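Sasitz opens repair and packing room for household tools in Pollton

Pollton, September 4, 2021 - Sasitz, the tool lending service, is opening a room where hand tools are checked, wrapped and prepared for their next borrower. Until now this work was done in the back of the Macedo shop, where there was space for only one table.

The new room serves the Wuvura lending program, which started in May and offers 107 different tools, from scrapers and screwdrivers to scissors and garden shears.

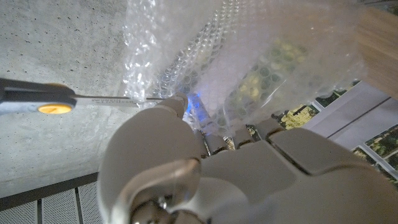
Each order leaves in a box that holds up to 5 tools. Long tools are wrapped separately in bubble wrap, and borrowers are asked to keep the wrap and send it back with the tools. Sasitz uses the same sheet again as long as the air cells are good.

Scissors need the most attention. They come back with glue on the blades, or with a screw which became loose, and they are cleaned and adjusted before they go on the shelf again.

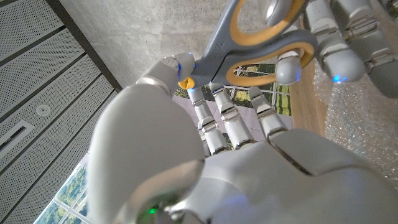

Iraklis Chrysikopoulos remarked that he had borrowed scissors three times for his upholstery work, and that he would like to see a left-handed pair in the program - a wish that Sasitz has now put on its list.

The first 100 households to register in Pollton can borrow without a fee for three months. Registration is open at the Macedo shop.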